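Print this page | E-mail this page

Hultisska Study Rooms – Progress Report to the Nam Fund
15th January

We're so pleased with how the desk tidying is going! The second study room is open again, and the desks have gone from heaps of stationery to surfaces people can work on. We sorted 774 items in all, threw out 99 dried-up pens and markers, and passed 321 spares on to the Grornano reading club.
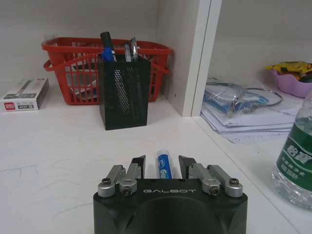 Do the pens go back in the same place every day?
Each desk has one holder for pens and cutting tools, and everything goes back in it at closing time.

Pen marks on the white desk tops are next on our list – we have 2 cleaners to try out, and we can't wait to get started. The paper drawers, begun in November, still need labels.

Recent reports
Dridance craft cupboard: first report
Grornano reading club: shelves and seating

Contact Hultisska Study Rooms | Back to top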